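3.2 Corner audio and the between-round interval

Most work on fight outcomes looks at strikes landed, takedowns, control time. Less on what gets said on the stool. The one minute between rounds is the only time a fighter gets instruction face to face, and coaches put a lot of weight on it. We wanted to know if the instruction shows up in the next round at all.

Material was 41 amateur bouts from the Rindby regional series, all three rounds scheduled, all under the same rule set. Bouts ending in the first round were left out at the selection stage (no interval to code). Corner audio came from lapel mics on the lead cornerman. Coding by Isla Tomoana and Shayne Henare, working separately, with Keith Brunton settling disagreements. Neither coder knew the result of the bout when coding the audio. They did know the fighters' gym, which we come back to in section 5.

Each instruction was tagged as one of: technical ("jab before you level change"), tactical ("stay off the fence"), effort ("you have to want this"), or medical and comfort (water, breathing, the cut). A single sentence could carry two tags. In practice few did.

The second coding pass was done by the coders on their own time, with no fixed schedule. Brunton objected to this at first and then did the same himself.

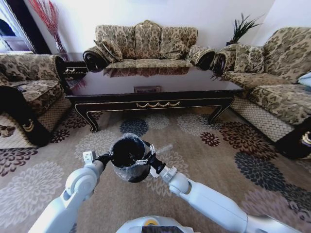 Figure 4. Living room with dark coffee table and patterned carpet.

Agreement between coders was good for technical and medical tags, weaker for tactical against effort. The trouble is phrases like "take the center back". Henare read these as tactical nearly every time. Tomoana went by tone of voice, and if it was shouted she called it effort. We kept the Henare reading for the main analysis and ran the other as a check. Results move a little but not in direction.

What we found. Corners talk too much. The median interval held 13 separate instructions, and the next round showed a clear attempt at only a small share of them. Instructions given in the first part of the interval were attempted more often then those given late, when the fighter is already standing and the mouthguard is going back in. Technical instructions naming one specific action did best. Effort calls could not be scored for uptake in any way we trusted, so they are reported as counts only.

Losing corners gave more effort calls. Not suprising, and we would not read cause into it. A fighter who is behind gets yelled at.

The Gkikas gym is the odd case. Their corner, led by Clem Hoani, says very little, sometimes nothing until the fighter has had water and sat for a bit. Uptake there was the highest in the set. Small number of bouts, one coach, and fighters who have trained with him for years, so we can't separate the method from the man.

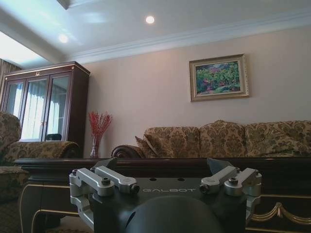 3.3 Grappling exchanges after a failed takedown

Second question, same bouts. After a failed takedown, who scores next? The usual gym wisdom is that a stuffed shot costs you, since you come up tired and in range. We logged 200 failed attempts across the series. An attempt counted if the hips dropped and at least one hand made contact with a leg or the waist. Feints not counted. Clinch trips not counted either, though Wiremu Ellery argued for including them and may well be right.

The next clean scoring action went to the defender in most cases, but the gap closes sharply when the attacker kept a grip on the way up. Wrist, collar tie, even a loose hold behind the elbow. Keeping contact seems to matter more than how deep the shot was. This matches what the coaches at Zaltgate told us in interviews, and it is taught there from the first week. 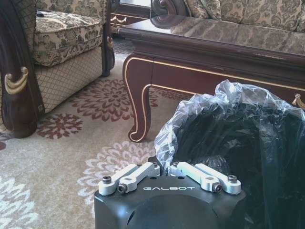
Fence position complicates it. Against the fence, a failed shot often turns into a long stall, with neither fighter scoring before the referee breaks it. We treated these as no score. A different choice would be to give the attacker credit for control time, as the judges on the night sometimes appeared to do. Scorecards were available for all bouts but without written reasons, so we are guessing there.

Fatigue not measured directly. Round number used as a stand-in, which is crude. The defender's edge was larger in round three than in round one, in line with the idea that a tired shot is a slow shot. Ellery's earlier notes on the Astonance camp report the same pattern in sparring, with bigger gloves and no crowd.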